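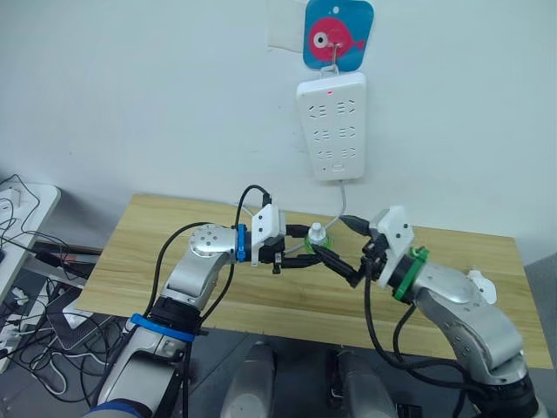
## Changes to the Community Lending Collection

The Riltevard Library Service has completed its review of the community lending collection, which covers household tools, small appliances, musical instruments, camping equipment and other items borrowed outside the book catalogue. The review began in March and considered borrowing records, repair costs and written comments from members. The revised arrangements described in this item apply at all 8 branches.

The collection recorded 2,164 loans over the review period. Sewing machines, carpet cleaners and pressure washers were the most frequently requested items, and each had a waiting list for much of the period. Demand for camping equipment was concentrated in the school holidays. Musical instruments were borrowed steadily throughout, with ukuleles and keyboards renewed more often than any other category.

### Loan periods and renewals

The standard loan period for tools and appliances will be 17 days, replacing the previous arrangement under which the period varied by branch. Members had advised that the differences were confusing, particularly where an item was collected at one branch and returned at another. Musical instruments will continue to be lent for a full school term.

One renewal will be permitted where no other member has placed a hold. Renewals may be requested through the online catalogue, by telephone or at any service desk. An item that is subject to a hold must be returned by the due date, and the member may place a new hold once it has been checked in.

Overdue charges will not be reintroduced. Borrowing privileges for the lending collection will be suspended while an item is overdue and restored on its return. Access to books, magazines, study rooms and public computers is unaffected by a suspension of this kind.

### Collection and return

Large items must be collected from the service desk at the branch nominated when the hold was placed. These include carpet cleaners, marquees, folding tables and the Rurnex wheeled trolleys. Members are asked to bring a suitable vehicle, as staff are not able to deliver items or to assist with loading beyond the front entrance.

After-hours chutes are for books and discs only. A number of items were damaged during the review period after being placed in or beside a chute, and the cost of replacing them has been met from the annual purchasing budget. Items found outside a branch before opening time will remain on the borrower's record until they have been inspected.

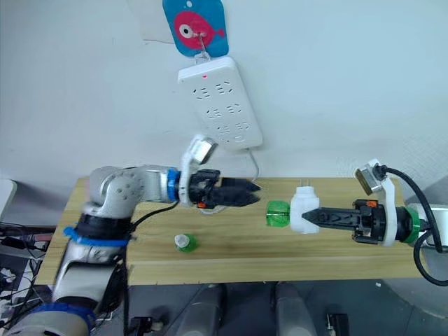

Each item is issued with a contents card listing its parts and accessories. Members should check the contents against the card before leaving the branch and again before returning the item. Missing pieces should be reported at the desk; in most cases a replacement part can be ordered, and the member will be charged the cost of the part alone.

Items should be returned clean and dry. Tents in particular need to be aired fully before they are packed – mildew was the single most common reason for withdrawing camping equipment from the collection.

### Withdrawals and new purchases

The review identified 178 items for withdrawal. Most are duplicates with very low use or appliances for which parts can no longer be obtained. Those in sound condition will be offered to neighbourhood houses and school fetes in the district, and the remainder will be sent for recycling. Requests to purchase withdrawn items cannot be accepted.

Savings in storage and maintenance will be directed to categories with sustained waiting lists. Additional sewing machines and a second set of Beletti preserving equipment have been ordered. The preserving equipment will be held at the Dumlao branch during the stone fruit season and will be available to all members through the hold system. Members may suggest further purchases by completing the form at any service desk, although a suggestion does not guarantee that the item will be acquired.

### Membership requirements

The lending collection is open to members aged 18 years and over who hold a full library card. Temporary and visitor cards do not carry lending collection privileges. Members who joined online and have not yet shown proof of address must do so before their first loan.

A short borrower agreement applies to power tools and to any item with a blade or heating element. Members who signed the earlier version will be asked to sign the revised agreement at their next loan. Copies are available in large print, and translated versions may be requested at the desk. Current holds will be honoured under the arrangements that applied when they were placed.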